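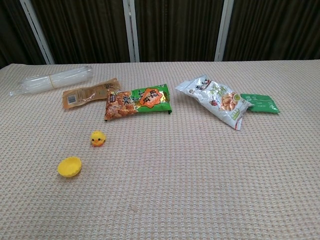

Zedevix is a gripper comparison that Areti Papadakis and I run out of Namham, and I still love it! We test soft-fingered hands against plain parallel jaws on everyday stuff - snack bags, small toys, baking cups - using the same arm and controller each time. Each gripper gets 224 tries. The Chien hand (our favorite so far) handles crinkly plastic nicely, but flat packets tucked under bigger bags still give it trouble. Nektarios Vasilakis wrote the scoring sheet, which runs from zero to 5.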